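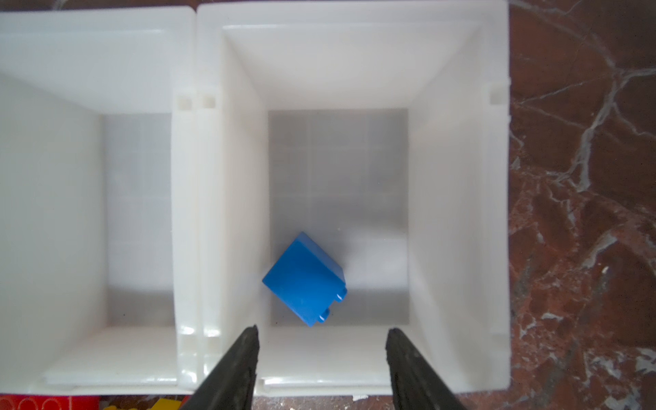
Figure 3. A blue brick lying on its side at the bottom of a white bin.

4.2 Sorting bricks by color

The second activity in the Daltwood set is sorting. Toy bricks of several colors start out scattered on a flat surface and have to end up in bins, one color to a bin. We chose it as a small stand-in for the tidying that goes on in any home with children, where pieces are picked up one at a time and the box they belong in is close by.

Bricks of this type do not land neatly. A brick dropped into a deep bin can come to rest on its base, on its studs or on one side, as the blue one in Figure 3 did. We counted all of these as correctly placed. An earlier version of the rules, used in February, asked for bricks to lie studs up, and we dropped it after 100 trials. It made each trial longer and told us nothing more about color sorting.

The depth of the bin matters in two ways. High walls keep a brick from bouncing out, but they also hide the floor of the bin from anyone looking in at a low angle. In Figure 3 the view is almost straight down, and the whole brick can be made out against the pale floor. From the side, a single brick in a deep bin is easy to miss. For this reason the final check of every trial was done from above.
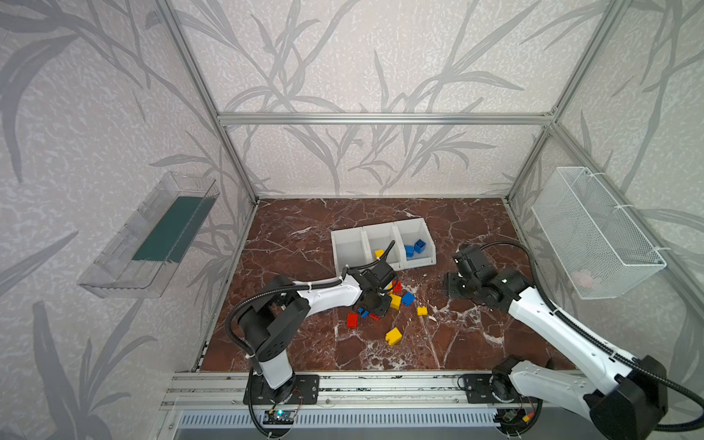

Figure 4. The sorting area, with yellow and blue blocks in separate compartments and further blocks in front of the bin.

Figure 4 gives the wider layout. The three compartments sit side by side near the back of the work area, which leaves the front part free for the unsorted blocks. The marble-patterned floor is dark, and the white bin stands out well against it. Blue blocks are grouped in the right compartment and a small yellow one is in the middle.

The Daltwood set holds 3,332 sorting trials, of which 2,308 ended with every brick in the correct compartment. The most common fault was a brick left on the floor beside the bin, seen in 430 trials. Bricks placed with the wrong color were less common. Trials with more than one fault were labeled by the first fault found, so the counts for the later types are probably a little low.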